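*2018年3月，厨房用品*

水槽和龙头一起花了1577元，在Lorngate买的，带安装。水槽本身以前写过，这次主要说后来配的两样东西：Iltus的不锈钢沥水底网，和Cokgate的浅蓝色塑料洗碗盆。两样都是每天要用的，用到现在优缺点差不多都露出来了，可以写了。

## 先说尺寸

买底网最麻烦的就是尺寸。我家的水槽是台下盆，单槽，长方形，底部四个角有弧度。量的时候不能量槽口，要量槽底。槽口比槽底大，照着槽口的尺寸买，网会卡在半截下不去。

我量出来槽底长边475毫米，Iltus的目录里有一款长边470毫米的，买的就是它。5毫米的差，听起来很合适，放进去也确实合适，能平着落到底，四边不顶。如果你家槽底和网的尺寸一模一样，建议还是买小一号。槽底的弧角会把网的角顶起来，顶起来以后网就会晃，放锅的时候咔哒一声，时间长了很烦。

量尺寸的时候有几个地方容易出错：

- 钢卷尺的头有一点活动量，顶着量和钩着量结果不一样，最好统一顶着量。
- 槽底有导水的坡度，靠下水口的一侧略低，尺子要拉平，别顺着坡走。
- 弧角的半径要单独看。可以剪一张硬纸板放进去试，把角修圆，修到能放平为止，再拿纸板去对商家给的图纸。
- 下水口的位置也要量。有的底网中间留了一个大孔，孔的位置是固定的，下水口偏左偏右都对不上。

最后一条我踩过坑。之前买过一张Kaplan的底网，中间带圆孔，价钱便宜一些，到货后发现孔比下水口偏了一截，提笼拿不出来，每次清理都要把整张网掀起来。退货的运费是自己出的。Iltus这款没有开大孔，整片都是细钢条，圆形的下水口就在网下面。看上去好像更不方便，用起来差别不大，后面讲清洁的时候再说。

## 底网的做工

网是不锈钢条焊的，钢条粗细均匀，交叉的地方焊点平，手指摸过去没有毛刺。边框比中间的条粗一圈。网底下有胶脚，把网抬离槽底一点，水和碎渣可以从下面走。

胶脚是这张网最弱的地方。刚到手的时候有一个没塞紧，第一次拿起来冲洗就掉了，滚进下水口，好在被提笼接住。后来我把所有胶脚都拔下来，用热水泡软，重新按到底，再没掉过。如果你也买了，建议到手先做这一步。包装里附了备用的胶脚，装在一个小自封袋里，塞在纸箱的夹层，很容易跟箱子一起扔掉。

胶脚另外一个问题是会藏垢。脚和钢条之间有条缝，水垢和油一起进去，变成一圈灰色的东西。每隔一段时间要拔下来刷。这个算是所有底网的通病，Kaplan那张也一样，只是我没用到它变脏的时候。

承重没有做过专门的测试。平时铸铁锅装满水放上去，网不变形，拿走以后也看不出凹痕。单手把一口湯锅从台面上挪进去，落得重一点，声音比直接磕在槽底上小，槽底也没有新的划痕。槽底原来的划痕还在，那是装网之前留下的。

## 用网之前和用网之后

装网之前，水槽底部最明显的问题是划。不锈钢的槽很容易花，锅底拖一下就是一道。其次是玻璃杯，洗的时候手滑，碰到槽底基本上就完了。

装网之后，划痕停住了，杯子掉下去的情况也有过，没碎。不过我不想把这说成是网的功劳，掉的高度不大，杯子也厚。钢条毕竟是硬的，高脚杯这类薄东西，我还是会在下面垫一块毛巾。

沥水方面比预想的好。洗完的菜篮子直接放在网上，底部不会泡在水里。煮好的面连笊篱一起搁上去也可以。化冻的肉我习惯放在盘子里再放到网上，流出来的水走下面，盘子底不会粘在槽上。

不好的地方是碎渣。米粒、葱花、蛋壳碎会从钢条之间掉下去，停在网和槽底之间。水流大的时候能冲走大部分，剩下的要掀网。Iltus这款钢条之间的间距不算密，大一点的菜叶会留在网上，用手捡掉就行；小的全部下去了。如果你家每天削很多土豆皮，又不愿意掀网，这类产品可能不适合你。

还有一点，倒茶叶。茶叶会横在钢条上，怎么冲都有几根挂着。我现在茶叶都先倒在滤网里，再进垃圾桶。

## 洗碗盆

Cokgate的洗碗盆是浅蓝色，长方形，圆角，塑料的。选长方形是为了贴着水槽的边放。以前用过圆盆，圆盆放在方槽里，四个角都浪费，盆和槽壁之间卡着勺子，手伸不进去。

这只盆放在水槽左边，占差不多一半，右边空出来的部分露着底网。我的用法是左边泡、右边冲。脏碗先进盆，擦过以后拿到右边在龙头下面冲，冲完的水直接走下水口，不会流回盆里。单槽的人家想要双槽的效果，这是花钱最少的办法。

比起真的双槽，好处在于盆可以拿走。洗大炒锅、烤盘的时候，把盆端出来放到台面上，整个槽都能用。双槽的隔断是固定的，烤盘斜着放也放不下，我以前租的房子就是那样，每次洗烤盘都溅一身。

盆的材质偏硬，端满水的时候盆壁会往外鼓一点，但没有软到要用手托底的程度。盆口有一圈翻边，端的时候手指可以勾住。翻边下面是空的，会积水，倒扣晾的时候要斜着放，让水流出来。我一开始平着扣，第二天翻过来，水从翻边里洒了一台面。

颜色方面，浅蓝色有好有坏。好处是脏了看得见，油花和番茄汁都很明显，知道什么时候该换水。坏处也是脏了看得见。泡过一次咖喱的饭盒，盆底留了一片黄印，用小苏打糊了一夜淡了不少，没有完全去掉。后来凡是咖喱、辣油的东西，我都先用厨房纸擦一遍再进盆。

气味：刚拆开的时候有塑料味，用洗洁精洗过，放在窗边通风，过几天就闻不到了。对气味敏感的人可以多放几天。

防滑：盆底是平的，没有胶垫，直接放在不锈钢槽里，空盆会滑，冲水的时候会跟着水流转。放在底网上就稳很多，钢条有摩擦。所以我觉得这两样东西最好一起用，单买盆的话，可能要另外垫一块东西。

## 和台面、龙头的配合

这一节是给正在装修的人看的，已经装好的可以跳过。

我家台面是浅灰色带斑点的人造石，水槽装在台面下面。台下盆的好处大家都知道，擦台面的时候水和渣可以直接抹进槽里。配了洗碗盆以后要注意一点：盆的高度不能超过台面，不然抹水的时候会被盆沿挡住。Cokgate这只盆放在底网上，盆沿还在台面下方，抹布可以从上面扫过去。高一号的那款我在店里比过，估计会冒出来，没要。

浅灰带斑点的台面很耐脏，水渍干了不明显。酱油滴上去也要低头才能找到，所以我每天收工前都会用湿布整个抹一遍，不管看起来脏不脏。

龙头是拉丝的，弯管高，装在槽的后方，靠着窗下的墙。高弯管和洗碗盆配合有个问题：出水点高，水落到盆里会溅。解决办法是开小一点，或者接水的时候把一只碗扣在出水点下面。直接落在底网上的水，溅得反而少，钢条把水打散了。如果你还没有买龙头，又打算用洗碗盆，可以考虑矮一点的弯管，或者带起泡器的。我这只带起泡器，拆下来清理过一次，里面有一层沙。

高弯管也有它的好处，接汤锅不用斜着，拿大盆也不会碰。龙头右边是台面上装的按压式皂液器，打开水以后右手顺势按一下就够得着。皂液器是跟龙头一起装的，头一回加皂液加得太稠，按下去弹不回来，后来兑了水就好了。

窗下的那条边容易积水。龙头底座后面和墙之间缝窄，抹布进不去，只能用旧牙刷裹着布掏。装修的时候如果能让师傅把龙头孔往前挪一点，会省很多事。我家是装完才想到的，没法改。

## 清洁

我现在的流程是这样的。

每天晚上最后一件事，把盆里的水倒掉，盆用海绵擦一遍，冲干净，扣在底网上。网不拿，只用热水从一头冲到另一头。

隔几天把网掀起来。从靠近自己的一边提，往上立起来靠在后面，先清提笼，再刷槽底。下水口是圆的，带一圈金属边，边缘那一圈最容易发黏，要用刷子转着刷。网的背面也要刷，背面比正面脏得多。第一次翻过来的时候我有点意外，正面看着很干净，背面的焊点周围已经有一圈褐色的垢。

水垢用白醋。我家的水偏硬，钢条上会有白点，用厨房纸沾白醋敷一会儿再擦就掉了。不要用钢丝球，会把表面拉花，之后更容易挂垢。含氯的漂白水也不要用，说明书上写了，我也照做了，没有去试它会变成什么样。

盆的清洁简单，唯一麻烦的是四个圆角。圆角比直角好擦，可海绵的硬面够不到最底下那一点，要用手指隔着海绵去顶。底面外侧也要擦，长期压在网上，会留下一条一条的印子，湿布能擦掉。

说到生锈，目前只在网的边框接头处看到一个很小的褐色点，用膏状清洁剂擦掉了，之后没有再出来。我怀疑是外面来的铁屑，有一次洗过一口刚用钢丝球刷完的锅。继续观察。

## 收纳上的变化

加了盆以后，台面的用法也跟着变了。以前洗碗布、刷子、洗洁精都堆在水槽右手边，现在常用的东西集中到左边：不锈钢的筒立在靠里的位置，旁边留一块地方放刚用完的奶锅或者汤锅，等盆里的碗洗完再洗它。左边进、右边出，顺手很多。

右边的台面放沥水碗架，晾碗都在那一侧。碗架是黑色的，里面一排竖着的不锈钢丝隔成放盘子的格。试过在网的右半边直接晾碗，能晾，可要用水槽的时候就得全部搬走，后来只在临睡前那一轮这么用。

玻璃瓶和清洁剂靠墙放。玻璃瓶放在龙头左边，离盆近，端盆的时候手肘要留意。我没有碰倒过，只是每次都会想一下。

## 和别的方案比

考虑过硅胶垫。硅胶垫更安静，对杯子也更友好，可以卷起来收。问题是透水慢，垫子下面长期是湿的，时间一长发滑。家里如果有很多薄玻璃杯，硅胶垫仍然值得考虑，勤翻就行。

也考虑过架在槽口上的沥水篮，那种能伸缩的。它占的是上面的空间，底下还能放东西，但是龙头的活动范围会受限，而且台下盆的台面边缘是磨过的圆边，架子的脚容易滑。Lorngate店里有样品，我推了一下，会动，就没买。

折叠盆也看过。硅胶边、塑料底，压扁了能挂起来。厨房特别小的人可以买折叠的，我家水槽大小合适，盆基本不离开水槽，用不着折叠。折叠的褶皱里面容易藏油，这也是我没选的原因之一。

## 评价

底网，推荐。扣分的地方是胶脚和藏渣，加分的地方是尺寸准、焊得平。买之前一定量槽底，别听客服说“标准槽都能用”，没有什么标准槽。

洗碗盆，推荐给单槽用户。双槽用户没必要。咖喱的黄印算我自己的使用问题，不扣分，可要是有深灰色的，我下次会选深灰。盆沿的翻边积水扣一点。

如果预算只够一样，先买网。盆可以拿别的代替，家里随便一只长方形的收纳盒都能顶一阵，网没有什么可以代替的。

如果水槽也还没买，那就把网和盆的尺寸放到前面考虑。我是先买了水槽再回头找配件，找了很久，中间还退过一次货。有的水槽出厂就配底网，价钱算下来不一定贵，可以问清楚配的网是什么样的，有没有胶脚，胶脚能不能单独补。
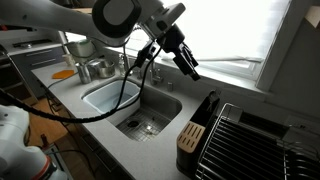 备用胶脚我已经用掉一个，剩下的放在抽屉里。Iltus的客服回复说可以单独补寄，要提供订单号，所以订单截图最好留着。等胶脚全部换过一轮，再来更新网本身的情况。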